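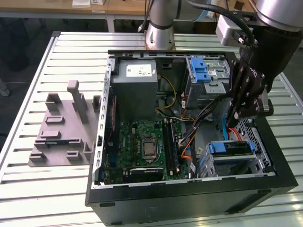

Department of Business Records and Office Practice

Handout 4: Where Old Equipment Goes, on Paper

Read before the January session. Bring a pencil, as the asset sheets get messy.

Every office owns two sets of equipment. One set is in the building. The other set is in the ledger, where it is newer, complete, and still has its power cords. Your job as a records person is to introduce the two sets to each other, and they will not get along.

The running case this term is Mondby, a mid-sized mail-order firm with a warehouse and a fondness for label makers. When Mondby merged with Skivton, the combined asset ledger listed 2,365 items. A walk through both buildings failed to find 178 of them. It also found 23 things that no ledger had ever heard of, including a second boiler.

Terms you need

Asset: something the firm owns and expects to use for more than a year. A stapler is not an asset, however attached you are to it.

Threshold: the price below which the firm stops caring. Mondby's is $200. Skivton's was whatever the office manager felt like that morning.

Book value: what the ledger says a thing is still worth. Usually has little to do with what anyone would pay you for it.

Disposal: the item leaves the books. It may also leave the building, but that is a separate form.

Ghost asset: on the books, gone from the building. Costs you insurance every year for the pleasure of not having it.

A desktop computer is the usual trouble spot. It goes on the books as one line with one tag number, and then somebody opens it. The drive goes into another machine, the power supply into a third, and the tag stays on the case. Which one is the asset? Godfrey Rugemalira's answer (see the reading) is that the tag follows the case and the parts get a note. Daichi Ogura's answer is that the line should be closed the day the first part comes out. I lean toward Rugemalira on weekdays and Ogura at audit time.

Three dates, often confused

The date it stopped being used. Found by asking people, who will guess.

The date it was written off. Found in the ledger, and nearly always the last working day of the fiscal year, when a remarkable amount of equipment seems to die.

The date it left. Found on the hauler's receipt, if anyone kept it. Mondby used Triken for pickups and filed the receipts under "Misc."

When the three disagree, record all three. Do not average them. Someone did that last year.

For next time

Read Rugemalira, chapter 4, and the short Ogura piece in the course packet. Skip the appendix on forklifts.

Fill out one disposal form for the Strobel copier using the case sheet. The serial number on the sheet is missing a digit. Leave it as you find it and say so in the remarks box.

Forms are due at the start of class, stapled. I do not supply the stapler.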